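The long way round to a first novel

Faraji Nyanda wrote most of Nesto between five and seven in the morning, at a kitchen table in Andel, before going off to teach geography. He did this for four years. The finished manuscript came to 607 pages and he sent it to 28 agents and publishers, starting at the top of an alphabetical list.

Most did not reply. Two said it was too long. One asked for the first chapter again, having lost it, and then went quiet. Flurkwood, which publishes six books a year from two rooms above a dry cleaner's, rang him on a Saturday afternoon while he was defrosting the freezer.

"They said they liked it and could I take 200 pages out," he says. "I said yes straight away. Then I put the phone down and felt sick."

Nesto is set in a river port where all the water is rationed by the hour, and where the people who keep the clocks have more say than the mayor. It has been sold as science fiction, although there isn't much science in it. There is a murder in chapter three that a good many readers forget about until it is solved. What they tend to remember is the clock-keeper's daughter, Mushi, who is eleven when the book opens and a grandmother when it closes.

Mushi was not in the first draft. Nyanda had written the whole of the opening section from her father's point of view and found him dull company. She came in carrying a message, said something rude about the mayor, and stayed. By the third draft the father had gone down to a couple of scenes and a funeral.

The cutting took from November until the following summer. Nyanda printed the whole thing out and laid it along the upstairs landing in chapters, and for a few weeks the family had to walk along one side. A subplot about a salt merchant went first. So did a long account of how the locks worked, with diagrams, which he had been proud of and which his editor had marked with a single pencil line from top to bottom.

"I've kept the lock chapter," he says. "It's in a drawer. My son has asked to read it, but I think he was being kind."

He grew up in a house with few novels in it. His mother read newspapers and his father read manuals, and what fiction there was came from the mobile library, which stopped at the end of the road once a fortnight. He read whatever was left on the bottom shelf, mostly westerns and old ghost stories in large print. He still thinks large print is a pleasant way to read and would like to see more of it.

Flurkwood printed 4000 copies, its largest first run. The cover went through several versions, one of which had a spaceship on it. Nyanda pointed out that there were no spaceships in the book. The one that was used is plain blue with a clock face that has no hands, and booksellers have told him it shows up well from across a shop.
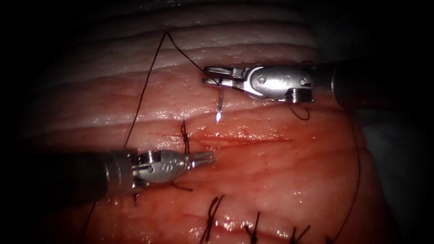
Two robotic surgical instruments over tissue, with a row of completed sutures.

Readings have been harder to get used to than reviews. The first was in the back of a bookshop where the heating had failed, and he read too fast and finished ten minutes early. He now marks the pages with a pencil tick wherever he ought to breathe. Questions are mostly about Mushi and whether she will be back.

She may be. The second book is under way — shorter, he has promised — and is set upstream, in the hills where the port's water comes from. He won't say whether the old woman who keeps the sluice in the opening chapter is anyone we have met before. He is still teaching four days a week and still gets up at half past four to put the kettle on.

Nesto is published by Flurkwood in paperback. Nyanda will be reading from it at Andel library in November.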